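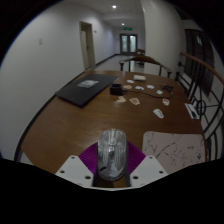 Corridor table, mid-sort. Clear mouse, laptop, cutouts all over.

October, 8:15ish, before the others get in

Moved the layout work out to the table by the corridor. Bench inside is full of Bernardo's Trudmont samples and I need flat space. Top is glossy so the paper slides if anyone walks past fast. Noted.

Job today: get the cutouts for the Destura picture cards sorted and decide which get reprinted. Deolinda wants the final set before the Vanhove people visit.

Printing
– first batch on the thin stock, curls at the corners after trimming
– second batch on the heavier one, sits flat, colors a bit warmer than on screen
– one of them looks beige next to the rest. Paper or printer? Check the tray, I think somebody left the cream sheets in. Not reprinting til I know.
– the orange ones are fine. The red and white one is fine, red maybe a touch heavy. Leave it.
– the big oblong one is too big for the card. Either scale it down or give it a card of its own. Ask D.

Cutting
Scissors for anything with a curve, knife for straight sides. Left a white margin on all of them this time, easier to handle and the picture dosn't get nicked. Last time I cut right up to the line and the edges went fuzzy after a morning of handling. Margin stays.

Tried sorting by color first. Useless, half of them have two or three colors. Then by size, better. Bernardo says sort by the order they come up in the story sheet and he is probably right but I don't have the sheet, it's in the Juledbridge folder and the folder is at his place. He'll bring it.

Marble board
Wanted a plain light background for the card photos. Tried a cutout on the marble pattern and the white margin vanishes into it, only the veins tell you where the paper stops. OK for the darker prints, bad for the pale ones. Wood is better for those. Will use both and see what Deolinda prefers. Keep the board square to the table edge or the photos look drunk.

Clear mouse
Testing it as a pointer for the layout file. Works on the wood, skips on the board, didn't expect that. Pointer speed was way too fast at 500, put it down to 400 and the nudging got easier. Couldn't tell you if that's the mouse or my hands this early. Nice to be able to see the insides though.

Laptop
Keep it shut when not typing, paper ends up under it otherwise. Lost a cutout that way for almost 2 hours yesterday. Charger cable is a pain, wanders across the whole table and drags cutouts along when you pull it. Needs to go along the back edge. Did that once, came undone the minute I unplugged. Tape?

To do
– check paper tray (cream??)
– story sheet from Bernardo
– oblong one, scale or separate card
– reprint the curly ones on heavy stock, 8 to a sheet
– envelopes, small, ask the front desk before buying more
– tape for cable

Later, 11:40
Tray had cream in it. So the beige one is a reprint, good, easy. D. says seperate card for the oblong. Bernardo forgot the folder. Tomorrow then.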